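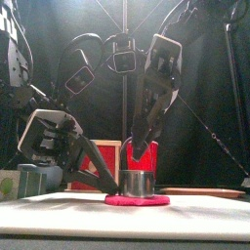
I have a real soft spot for horror films set in one room, so when Plerkitz turned up on my streaming queue I cancelled my evening and made a big bowl of popcorn (two, if you count the refill!). Halvard Torvik directs, and he shot the whole thing in 16 nights, mostly inside a rented curling club.

Cayetano Mateos plays a night watchman who starts hearing his late brother on the radio, and he's wonderful – rumpled, funny and so sad by the end that I had to pause it and make tea.

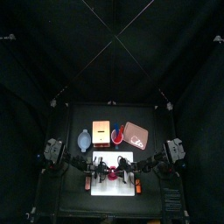
Torvik learned his trade in theatre, and he still lights everything as though the back row might miss it. The best stretch comes in the second act, when the watchman is stuck in a tiny storeroom and the colour drains out of the picture. Think of dark cloth draped on all sides and rising to a peak overhead, with two thin cords crossed near the top, and you've got the mood of it, close and hushed like a tent at midnight.

It does sag a little before the finale, and Pascal Royer's score is too fond of its organ, but I'd happily watch it again in March with the lights off.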